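Packaging and Storage of Household Goods
Handout 6: Shelf life, closures and headspace
Course notes, Otby site. Revised 19/10/2026

6.1 Scope

Last week's handout dealt with moisture loss from unwrapped produce. The present one covers the closed pack: what passes through the wall, what passes through the seal, and how the remaining volume of air affects the contents. The worked values are taken from the Rissanen storage sheets, which you should bring to the practical.

6.2 Unpacked goods

Produce with an intact skin loses water mainly through pores and through the stem scar. The rate depends on surface area, on the thickness of the skin and on the difference in vapour pressure between the tissue and the room. A potato has a corky skin and loses water slowly once cured. Damage to that skin raises the rate sharply until the wound has healed.
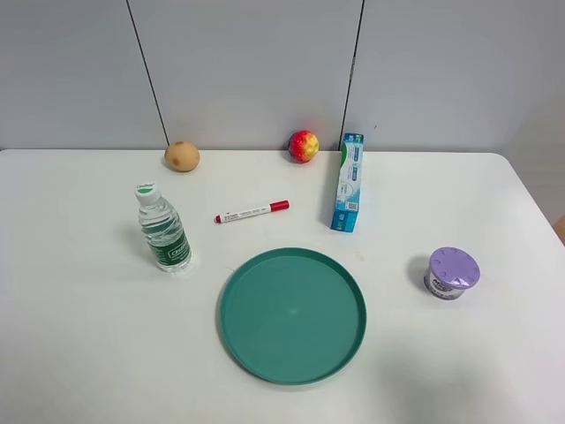 Areeba Sandhu asked whether curing should be counted as part of the storage period or as a step before it. For the coursework, count it separately. The Rissanen sheets start the clock at the end of curing, and mixing the two will give a shelf life that is too long.

6.3 Transmission through the wall

For a flat sheet at steady state, the mass of water vapour passing per day is proportional to area and to the pressure difference, and inversely proportional to thickness. Doubling the thickness of a plain film halves the loss. This does not hold for coated or laminated films, where one thin layer provides most of the resistance. Treat the layers as resistances in series and add them.

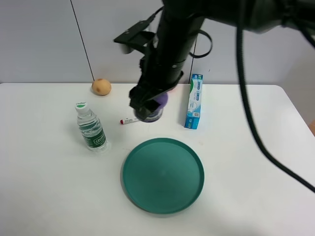

Temperature enters twice: it changes the permeability of the material and it changes the vapour pressure on both sides. Students often correct for the first and forget the second. Values measured at one temperature should not be carried over to another without both corrections.

6.4 Closures

In a rigid pack the wall is seldom the weak point. Most of the exchange takes place at the closure, and it varies from one pack to the next far more than wall transmission does. Test several closures of each type and report the spread as well as the mean.

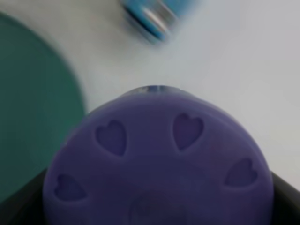

Fig. 3. Purple moulded face with heart-shaped recesses.

6.5 Headspace

Headspace is the volume not taken up by the product. For a nominal fill of 1,000 ml in a container with a brimful capacity of 1,115 ml, the headspace is 115 ml. State the temperature at which both volumes were measured.
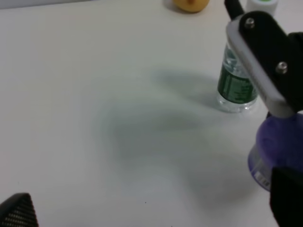

Liquids expand on warming, and a pack filled to the brim will leak or distort. The allowance depends on the liquid, the wall stiffness and the highest temperature expected in transit. A water bottle like the one on the table needs little allowance for expansion alone, whereas oils and spirits need more. Carbonated drinks are treated in Handout 7.

Problems for the practical

Repeat the calculation in 6.5 for the Plokar jar, using the dimensions on the sheet. Find the total resistance of the 3 layer film in table 2. Submit the working to Orvokki Räsänen before the December session.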